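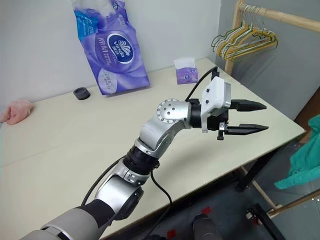

2 September 2023, cloth bench. Me + Ha-rang, Kwame in and out.

Goal: get the seam pinch working without someone nudging the target by hand. Planner is Vondosari, branch from last week, grasp head retrained on Hala's new labels. Right, go.

**Startup**

Planner node died twice on launch. Same thing as before, it reads the hand-eye transform before the calibration file is loaded and gets identity. Put a wait in the launch script. Ugly. Teófilo wants a proper latch on the topic, agreed, not today.

Purple stuff at the back of the table (the Vinda pack and the little tissue box) keeps getting masked as cloth by the head view segmentation. Fine at low threshold with the old weights, bad with the new ones. The pink cloth gets picked up as well, fair enough, it is cloth. Cropped the workspace to the near part of the table in the config, `roi_head` if anyone wants it back. Hangers were coming through as a load of thin little blobs, crop gets rid of those too.

**Control**

Started with the impedance gains from Apolinar's notes. Arm was chattering as the fingers closed. Ran the log through Sturnetti and the jitter is all in the wrist joint, and it lines up with the target updates coming in. So it isn't the gains. Perception sends a new grasp point every time it gets a frame and the controller chases each one.

Changed:

- hold the target once the fingers are within 60 mm of the cloth
- low-pass on target position before that, cutoff 6 Hz
- timeout on a stale target now 300 ms, was basically never

Much calmer. Wrist trace is nearly flat after the hold kicks in. Approach feels a bit lazy now, Kwame thinks the filter is overkill if we hold anyway. He may be right, try without.

**Perception, wrist camera**

Main time sink. Grasp head wants a seam and gives a point + an angle. On the teal top it finds the seam ok from far off, then close in it jumps over to the striped tag. Strong edges, high contrast, of course it likes it. Hala says there's hardly anything with tags or logos in the training set, all plain stuff.
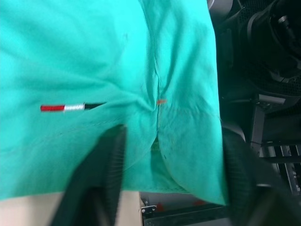 *Wrist cam, teal top, fingers at the cloth. Striped tag just left of the seam.*

Used this frame for the offline tests. Raw output puts the point on the red/white edge of the tag. With the tension map switched on it goes to where the wrinkles fan out from, on the seam, and that's what I'd pick by eye. So the tension map is worth having. Costs us though, inference gets slow enough that frames queue up. Dropped the queue to one and let it skip.

Blur still a problem. The blur check throws out frames on a whole-image score, and the dark machinery down the right side of the wrist view is in there every time, dragging the score about. Should only score inside the cloth mask. Ha-rang has started on that, not merged.

Also the left finger gets taken for a shadow fold when it's under the cloth. We know where the fingers are!! Just project them from the joint state and mask them out. Can't beleive we haven't done this already. Wrote a rough version, the mask sits a bit low, prob the camera offset in the URDF. Check against Bollum's drawing of the wrist mount, not the number in the readme.

**Planner**

Vondosari plans the lift as a straight line in joint space, and with the arm coming in this low across the table the elbow swings wider than I'd like. Added a cartesian segment for the first 10 cm of lift and joint space after that. Plans fine in sim. On the arm it refused a few times, IK jumping between two solutions at the join. Seeding it with the last joint state stopped the refusals. Needs a proper look, I don't trust it with a target near the far edge.

Cable loop at the back of the gripper isn't in the collision model either. Made a fat capsule for it, costs a bit of reach behind the wrist, don't think we need that reach. Kwame to shout if the hanger task does.

**Logging**

Bag timestamps for head and wrist don't agree. Head is stamped on arrival, wrist at exposure. Means every side by side replay in Sturnetti is slightly off and I've been reading them as if they weren't. Going back over the older control plots would be sensible. Echeverri's driver has a flag for it, `stamp_at_exposure`, set it on the head one too. Restart needed.

**Still open**

- merge blur score inside mask (Ha-rang)
- finger mask offset
- tagged and logo garments into the label set, Hala asking for teal top + anything stripy
- try without low-pass
- IK seed at the segment join, write a test for it
- latch the calibration topic (Teófilo), then take my wait out of the launch script
- write down what the gripper force units are. Config says newtons, driver says raw, and I've been typing in numbers that felt alright

Config saved as `cloth_seam_b`. Don't overwrite `cloth_seam_a`, Apolinar's comparison runs need it. Weights are on the shared drive under the same name. Tension map is off by default in both so switch it on in the launch args or you'll get the tag agian.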